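25 February 2020

I said in December that I'd write up how the robotics club project was going, and then didn't, so this covers both terms.

There are five of us in the group this year. Ehsan Pakzad does most of the control code, Rosalía Casado looks after the grippers and the wiring, and the rest of us do whatever is left. I've ended up in charge of the task list and the logbook. Our entry for the Grondham student competition is in the household section, and the task we picked is packing: two arms have to take ordinary kitchen things, wrap them and put them away without breaking them.

We chose it because it sounded easy. Tondier had a team in the same section last year and they did folding, which looked much harder on paper. I now think folding would have been kinder to us. A cloth doesn't roll off the table.

## What went wrong first

The first few weeks went on calibration. Each arm was fine by itself, but when both were told to go to the same point they disagreed about where it was. Ehsan traced this to a measurement I had written down wrongly in the logbook, so that one is mine. We measured the bases again and it has been good since.

After that it was hoses and cables. A cable that is slack in one position is tight in another, and you only find out when the arm gets there. Rosalía rerouted things twice and then wrote a short routine that moves each joint slowly through its full range before we start. It takes 20 minutes. It's boring but we run it every session.

## Bubble wrap

We practised with paper to begin with and moved on to bubble wrap after Christmas. It slides, it springs back and it sticks to itself. The arms can pick up a sheet by the corner quite well. Laying it over an object is harder, and tucking it underneath is where most of our attempts end.

The judges can hand us anything from a kitchen, so we keep a mixed set of things for practice and swap them about. Mugs are the easiest as long as the handle faces the right way. Plates are awkward because the finger has to get under the rim. Small upright things get knocked over if the gripper comes down even slightly off.

We have logged 613 attempts so far. Ehsan would like to reach 1,000 before the competition. I think that's possible if the building stays open in the evenings, which we are still asking about. 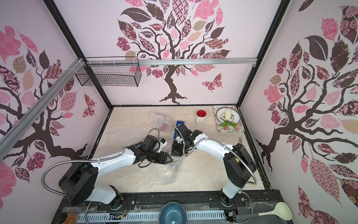

## Next

- Go back to the wrist speed. I think we have it set too fast for anything light.
- Try a softer pad on the gripper fingers. Rosalía has ordered some from Thakur.
- Get the Unum laptop repaired or stop using it. It dropped the connection again last session.
- Fill in the competition form, which wants a team name. We still haven't got one.

I'll post again when the pads have come and we've had a few sessions with them.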